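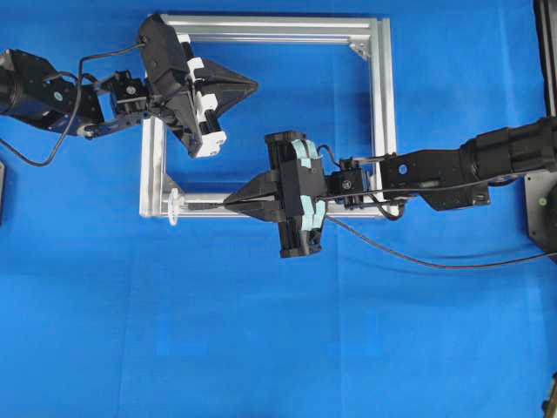

Teodoro Bermúdez reckoned any extrusion kit that leaves you to find your own square is half a kit, and told me so before I'd even got the lid off the box. Fair point. I bought it anyway. Review follows, typed in a rush between jobs, sorry.

Lidstead Extrusion Starter Kit — bench frames, small enclosures, that kind of thing
Posted Jul 25, 2026

What I wanted: a simple square frame to sit under a little enclosure I'm making for the garage. Slotted aluminium bars, corner brackets, done by lunch. What I got: mostly that. Done by afternoon tea.

What's in the box
16 bars in two lengths, a bag of triangular corner brackets, a bag of bolts, a bag of slot nuts, one hex key, one sheet of instructions. The sheet is rubbish. Three drawings and a warning about sharp edges. If you've never put slotted bar together before, look up a video first.

The bars
Good. Really good for the money. Silver finish, cut ends clean, no burrs that I could find and I did run a thumb along most of them (don't do that). Two had a faint scratch down one face. Turned those to the inside and forgot about it. Slots were clear all the way along, no swarf packed in there like the cheap lot I got from Lakau last time. I picked metal out of those with a bamboo skewer for an entire evening.

The brackets
Mixed. The castings are fine, solid little gussets, and they pull the joint up snug once both bolts are in. But a few weren't dead on ninety. You won't notice on one corner. You will notice on the fourth, when the last bar won't sit flush and you're standing there swearing at it. Sorted through the bag with a square and put the worst ones aside. Should not have to do that, but it took no time.

Tip — start with brackets in two opposite corners, everything finger tight. Check your diagonals. Then do the other two. If you nip the first corner up hard straight away the whole thing goes diamond shaped and you're undoing it all again. Ask me how I know.

The slot nuts
My main grumble. These are the drop-in sort that are meant to turn and grab when you tighten. About half the time mine just spun. You have to hold a bit of upward pull on the bolt while you turn, and it's fiddly with big hands. The Laryea ones with the little spring ball are much nicer, they stay where you put them even with the bar upside down. Lost two of the Lidstead nuts under the bench and haven't seen them since. No spares in the bag either, which is a bit tight of them.

The hex key
Bin it. Rounded over before I'd finished the second frame. Use your own, ball end if you've got one, makes getting into the inside of the corner heaps easier.

Work surface
Not part of the kit but worth saying. Put a cloth down. Anodised bar marks easily on bare concrete or a gritty bench, and dropped bolts don't bounce off into next week. A plain coloured one is best, you can spot a nut on it straight off. Old patterned tablecloth = useless, I tried.

How it holds up
First frame's been under the enclosure since March. Hasn't racked, hasn't come loose, and I've leaned on it more than I should of. Re-tightened once after 15 days, took a smidge of a turn on a couple of bolts and nothing since. Wouldn't use it for anything you plan to stand on. For a bench frame, a monitor riser, a seed tray stand, it's plenty.

Delivery
Came from the Vedomcombe warehouse, long flat carton, one end bashed in but the bars were fine. The bolt bag had split so everything was rolling around loose in the bottom. Tip it out over a tray, not over the driveway.

Good: the bars, the price, neat enough corners, looks tidy when it's together
Not so good: slot nuts, hex key, instrucitons, no spares

Would I buy again? The bars yes, and they do sell them seperately. I'd get the nuts from Laryea and skip the rest of the box. And yes Teo, I'd use my own square.

Four out of five. Three and a half if you haven't got your own tools.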